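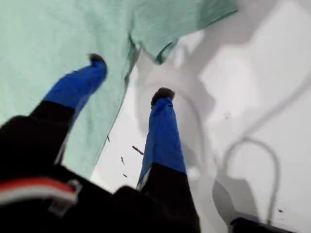 Blue fingers and green cloth at the folding table.

Nevoddale Robot Open Day: your questions

When is it?
7/27/19, in the Tavis hall. Doors open at 2 and you can stay as long as you like!

Do I have to book?
Only for the talk, as there are 100 seats. Leopoldo Arriaga is giving it, and he loves a tricky question.

Why cloth?
Cloth is brilliantly awkward. A block keeps its shape, but a cloth creases differently every time, so the gripper has to find a good place to pinch. Come and watch one try (you may well be there longer than you planned).

Can children come?
Yes please! Under-12s need an adult with them, and everyone stays behind the yellow line while the arm is moving.

I can't make it. Will there be another?
We hope to run one in September at Galora.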